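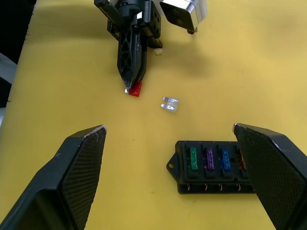

One reader writes that their pair of arms pushed a blade fuse in at a slant, carried on pushing and cracked the socket, and asks whether the block can be saved. It can't. Throw it out and order another.

We had the same fault on the Sandik bench in August. The arms reported a good fit 31 times and 5 of those fuses pulled out with two fingers. The software was checking how far the gripper had travelled and took no notice of the fuse. 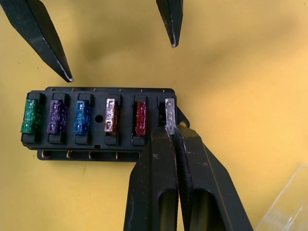 Check every fuse by hand before the block goes near a battery. Press each one down with your thumb, then tug it lightly. Start with the end sockets, where ours sat badly most often. A clear fuse in the end socket, with the fingers closed low on it, is hard to judge from above, so get your eye level with the block. Keep the battery disconnected throughout.

If an arm stalls while holding a fuse, press the stop button first. Do not pull the fuse out of the fingers.
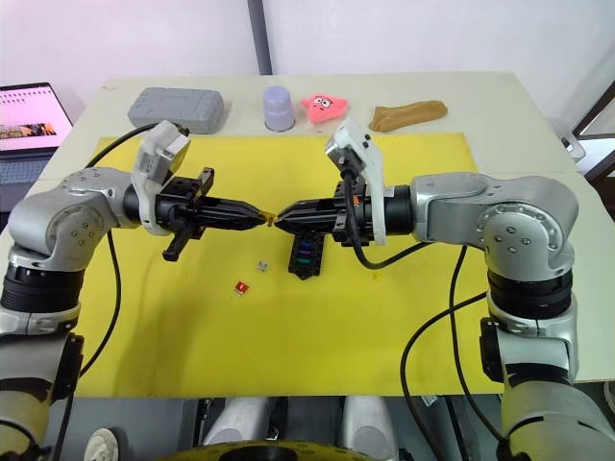 Once the power is off, wait for the arms to settle and support the wrist as you free the part. An arm without brakes will drop. Look at the prongs, and bin the fuse if either one is bent.

Lower the push limit before you restart. We cut ours to half and ran 2 blocks at slow speed, with a hand on the stop button.

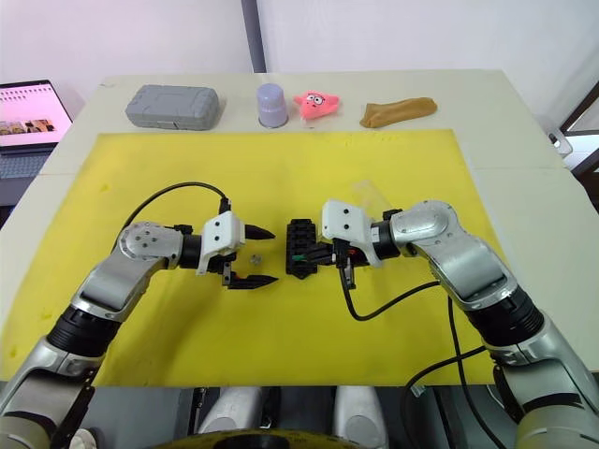

Both arms over the yellow mat, a black block at the right gripper.

Wipe the finger pads at the end of the day.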